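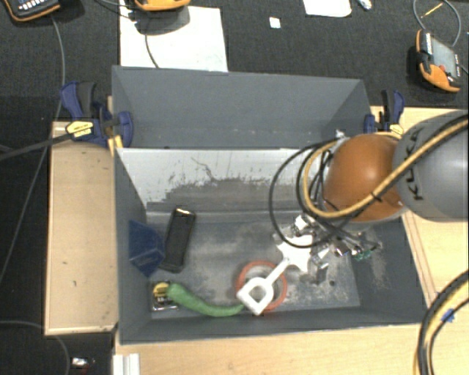
Bin cell, arm over the right-hand side, clamps on.

Home | Lists | Archive | Search | Help

Monday, July 10, 2023
Posted by Vinzenz Fuchs to the Tagle workshop list

Subject: Re: bin keeps creeping, and the hose question

> I have the same class of arm on a bench at home and my tote walks
> towards the robot every time the fingers touch a wall. I put rubber
> feet under it and that made no difference that I could measure. What
> are you using to hold yours? Also, do you run the hose outside the
> arm all the way, or only past the last joints? Mine snags when the
> wrist turns over.
>
> Grernberg bench group

Two bar clamps, one on each side of the bin. I tried rubber feet as well and took them off again. The bin wall flexes before the feet slip, so the bin ends up out of square and then creeps when it springs back. Clamping the sides cures the creep but not the flex. For the flex I limit the push in software: if the fingers meet resistance within 11 mm of a wall, the arm backs off and tries a different approach angle.

Do not overtighten. The walls slope inward and a hard clamp will ride up. I go to finger tight plus a quarter turn, then run the wall-touch routine and check again.

On the hose: mine is outside at the wrist, tied in front of the orange joint and left with enough slack to bend round it. The tie has to be snug on the hose. If the hose can slide through it, all the slack ends up on one side and you get the snag you describe. The thin black cable is a separate matter. It still hangs in a wide loop to the left of the arm and over the bin, and I am not happy with it. It crosses the top of whatever is standing up on that side. I intend to reroute it along the hose before I lengthen any of the moves.

Test objects at present are a mixed lot: a tape measure, a ring the shape of a tape roll, a flat black thing, a long curved green one, and a white tool with an open handle. The last is the awkward one. With its handle lying over the ring, the planner treats the pair as a single object and picks a grasp point in the middle of the hole. I have raised the minimum height step between segments to 2 mm, which helps with the ring and makes the flat black one harder to find. A better answer would be to segment on edges, and I have not written that yet.

Log so far: 3,467 attempts on the Nanance controller script, the last 600 with the clamps fitted. I have not separated the failures by object, so please don't ask for a success rate. The bin position file has needed no correction in those 600.

The scuffing on the rear wall does upset the depth readings at low angles. If anyone on the list has tried matt paint on this sort of surface, I would like to know whether it survives contact with metal fingers. Lomeo sell a primer for it but I can find no figures.

I will post the back-off routine once the comments in it make sense. The edge segmentation will probably have to wait until October.

Vinzenz

Comments (3)

pkr: Primer on its own rubbed off mine in a week. Scuff the wall with fine paper first, all over, then two thin coats.

bench_left: Is the 11 mm measured from the nominal wall or the touched one? With sloping sides they differ a lot between top and bottom.

V. Fuchs: Touched wall, taken at two heights and interpolated. The nominal figures were no use near the floor.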